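Drukelon Shirts

Two-arm T-shirt handling, recorded by remote control

Status: second release, September
Recorded by: Jumotix
Site: the Niazi room
Recording software: Cinov

What is in it

Drukelon Shirts is a set of recordings of a two-armed robot laying out and folding T-shirts on a table. Every movement in it was made by a person driving the arms remotely. There are no scripted motions and no runs of a trained policy. If you want policy runs for comparison, they are in a separate folder on the Jumotix store and have their own card.

The release has 1661 episodes. Of these, 747 are full folds, meaning they start with the shirt in some state on the table and end with a folded shirt and both grippers clear of it. The others are parts of the job: finding a corner, pulling a hem straight, turning a side in, or pressing a fold down. We cut the work up like this after the first release, when it became clear that the long episodes had plenty of folding in them and very little getting started. Getting started is the hard bit.

Each episode has three video streams (left wrist, right wrist, head), joint positions for both arms, gripper opening, the commands sent by the operator, and a short text label.

The wrist views

The wrist cameras look out past the fingers, so the fingertips are always in the picture and the table runs away from them. They are the streams to use for anything to do with contact. They are poor for working out where the whole shirt is, and when the gripper is turned away from the cloth you may have only a small part of it at one side. We have kept those stretches. A model that has only seen the wrist view full of cloth does badly when it has to look for it.
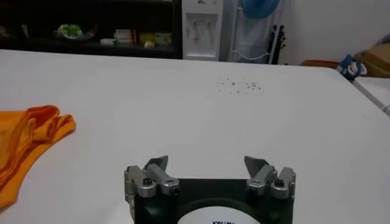 Wrist camera, fingers open, orange cloth at the left.

Exposure on the wrist cameras is automatic. With a lot of white table in view the gripper comes out dark, and the cloth changes shade as the arm moves. Do not rely on colour matching between streams. In the first release we tried fixed exposure on the left wrist only, and those episodes have been taken out because mixing the two settings caused more trouble than it cured.

How a session goes

The operator uses a pair of small hand-held arms with the same joints as the robot's. Moving them moves the robot. A trigger on each one opens and closes the gripper. There is no force feedback, so the operator judges grip by eye and by how the cloth behaves.

Before recording:

1. Home both arms and check the joint readings against the card in the drawer.
2. Start Cinov on the laptop and wait until all three camera windows are live.
3. Put the shirt on the table in the start state given by the session sheet.
4. Choose the text label from the list. Do not type a new one.
5. Line the hand-held arms up with the robot before pressing the pedal. The robot will not jump if they are out of line, but the first second of the episode will be a slow catch-up and has to be trimmed.

During recording, drive at a steady pace. If a grip fails, try again without stopping. If the shirt goes off the table, stop and mark the episode as lost. Episodes longer than 60 seconds are closed by the software, and anything closed that way goes to review before it is counted.

After recording, press the pedal again, look at the last picture from the head camera, and give the episode one of the three marks (good, usable, lost). Lost episodes are kept on our side and left out of the release.

Start states

The session sheet gives one of four:

flat – shirt spread out, hem towards the robot
rumpled – spread out, with at least one fold or crease left in
bunched – dropped from above
part folded – left as the previous episode ended

Flat and rumpled are the most common. A flat start nearly always goes the same way: take both ends of the hem, lift a little, and draw the cloth towards the robot until the creases come out. Bunched starts have the widest spread of length and the most failed grips.
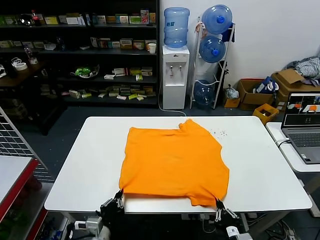

Gwen Harbottle
Data lead, Jumotix

I run the sessions at Niazi and I keep this card up to date. Most of what follows comes from questions people sent in after the first release, so it is in no special order.

On the hem grip: the two grippers should each take a bottom corner, and the operators were asked to close the left one first. This is a habit from the early sessions and has no bearing on whether the fold works. We have since let operators choose. The result is that the left gripper closes first in a large share of the data, and a policy trained on it will probably copy that. If this matters to you, mirror the episodes. The script for it swaps the two wrist streams, flips all three videos and remaps the joints. Printed letters on the shirts will come out backwards, which has done no harm in our own training.

On pinch depth: new operators take too little cloth. It slips when they pull, and they take it again. Operators with more hours take a deeper bite, with the fingertips going past the hem, and need fewer tries. Both kinds are in the release. The operator field in the episode table is a letter, and the hours each letter had at the time are in operators.csv, so you can separate them.

On speed: the hand-held arms let you move faster than the robot can follow. Cinov limits the command, and what is stored under "action" is the limited command. The raw one is stored too, under "action_raw". Please train on the first. We have had two groups train on the raw commands by mistake and then write to say the arms overshoot.

On the head view: this is the stream that shows the whole table, and it also shows a good deal of the room. There are shelves of boxed goods, a water dispenser, a bottle rack and cardboard boxes along the back. We did not hang a sheet behind the table. The clutter moves a little between sessions and the camera was knocked and reset more than once, so do not assume that a fixed crop will hold across the full set. Crop per session, using the corners in table_corners.json.

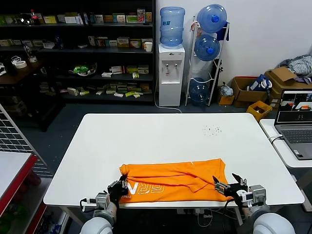 Head camera, shirt spread out with a diagonal fold across the middle.

Some head views also take in the side table with the laptop, and the Cinov windows on it can be made out. That puts a small copy of the camera feeds inside the head stream. One of our own early policies seemed to pay attention to that part of the picture, though we never proved it. There is a mask for the screen area in the masks folder. Use it if you train on uncropped frames.

Labels

Labels are short and in plain words, such as "straighten the hem", "fold the left side in", "flatten the shirt". Left and right always mean the robot's left and right as seen from the head camera, never the wearer's. This was muddled in the first release, where some operators had written "left sleeve" and meant the sleeve you would put your left arm in. All of those have been relabelled by hand.

A label describes what the operator set out to do. It does not promise the result. Use the mark for that.

Known faults

106 episodes have a gap in one wrist stream, caused by a loose connector. They are flagged with "wrist_gap" in the episode table, and the gap has been filled by repeating the last good picture. Drop them if you need clean video. The joint data for those episodes is complete.

The gripper opening value drifts slightly over a long session. It is zeroed at homing, so the first episodes after a restart are the most accurate. We do not correct for this.

Cables hang from both wrists and now and then pass through the head view in front of the cloth. In a few episodes a cable touches the shirt. We marked these as usable if the shirt was not moved by it.

Timestamps on the three videos agree to within one frame. Joint data is sampled faster than the video and should be matched to the nearest earlier sample.

Half-finished folds

The part-folded starts are the ones most people skip, and I would ask you not to. A side that has been turned in tends to leave cloth heaped near the collar and along one edge, with a corner poking out. The operator then has to decide whether to carry on or pull it flat again.
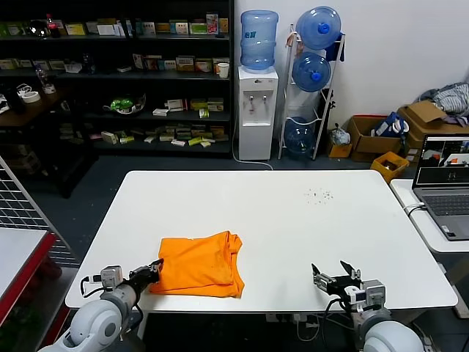 Both choices are in the data, and we gave no rule for which to take. Operators mostly carried on if the outline was near enough to a rectangle and went back if it was not. The field "reset_in_episode" is set to true wherever the operator undid a fold on purpose. It was filled in afterwards by watching the videos – expect the odd mistake.

One arm is often idle in these episodes, held open over the table while the other works. The idle arm is still being driven, so its commands are small but not zero. Do not filter them out as noise, or the trained arm will freeze when it is next needed.

Folders

episodes – one folder per episode, named by number
video – three files per episode
meta – episode table, operators.csv, table_corners.json
masks – screen masks, per session
tools – mirroring, trimming and matching scripts

Splits

The split is by session, so no session appears in both training and test. Please keep to it if you report numbers. Splitting by episode gives flattering results, as part-folded starts carry straight on from the episode before.

Terms and contact

Free to use for research and teaching. For other uses, write to the data desk at Jumotix. Send faults to the same address with the episode number and the stream, and I will add them to the next release notes.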